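Visit report: open lab afternoon at Sament, 11 February 2022

The afternoon was given over to rules for testing kitchen robots in simulation. Sament works from a written code it shares with Daneshvar. The current version has 35 rules, and we went through the ones on cluttered counters.

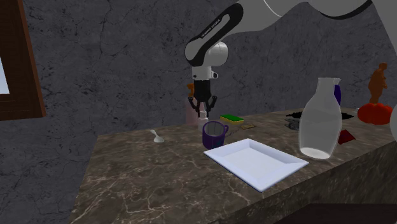 Every run is logged with its starting layout, so that another lab can repeat it. A layout may not be changed after a failed run. Sament has 197 layouts on file and 328 logged runs, failures included.

The second part covered reporting. A success rate has to be given with the number of attempts, and the pass criteria are set before the first run. A dropped object counts as a failure even if the arm picks it up again.
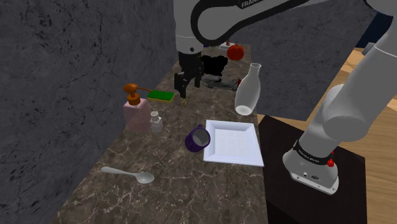

We then discussed transfer to real arms. Under rule 2, a simulated result can't be used as proof of safety near people. The real cell needs its own risk assessment and its own stop test.
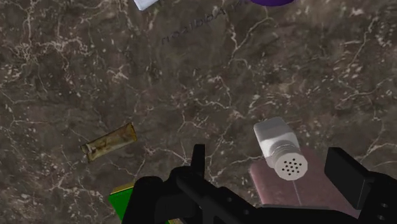 Brullent replied that the rule should go further and require the simulator version in every report. Sament will put this in the next draft, due at the end of February.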